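How Do You Shop for a Robot Helper?

Imagine your town library has saved up money for a robot project. Hooray! Now comes the part that is almost as fun as meeting the robot: making the shopping list.

People in the town of Fustlow are doing just that. They want robots that can help tidy tables, and they started with the part that does the grabbing. It's called a gripper, and it works a bit like your thumb and finger. Some grippers are bolted to a robot arm. Others are carried by a person, who squeezes things, lifts things and lets a camera watch how it's done. A robot can learn from that!

So what should a good gripper be able to pick up? Big things are often the easy ones. Try small things, things with slanted sides, and things you really don't want to squash (like flowers!). Planners write all of these down before they look at a single price.

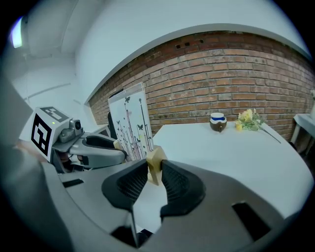
A small wooden block held between two black gripper fingers.

Look at the fingers first. Hard, smooth fingers can let a block slip, so many buyers ask for padded ones. Pads wear out, just like the soles of your sneakers, and that means spare pads go on the list too. In Fustlow a gripper called the Nel costs 197 dollars, and a box of spare pads and screws for it costs 178 dollars. Wow, that's nearly as much as the gripper!

Next question: one gripper or two? Try opening a jar with one hand and you'll see why people often want a pair. Two grippers cost twice as much, and each one needs to know where the other one is. One way to do that is with a cube covered in black and white patterns. A camera can spot the patterns and a computer works out which way the cube is turned. Pretty clever for a little box!

Then there's everything that isn't a robot at all. Tables. Chairs. A computer and a screen. Cables, and room to walk without tripping on them. A fire extinguisher, too. Grown-ups call this the setup, and it's easy to forget when you're dreaming about robots.

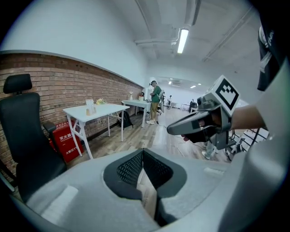 What if the money runs out before the list is finished?
You sort the list into "need now" and "can wait," and you buy the "need now" things first. Tables can sometimes be borrowed, and a second screen can wait a year.

Fustlow's whole list came to 1,207 dollars. They also kept some 200 dollars in the piggy bank for surprises, such as a part that breaks in July when the shop in Kakitz is closed.

Now try it yourself! Pick a job you'd love a robot to do at home, like sorting socks. Write down what it has to grab, what it has to see and where it will stand. Then guess the prices and add them all up.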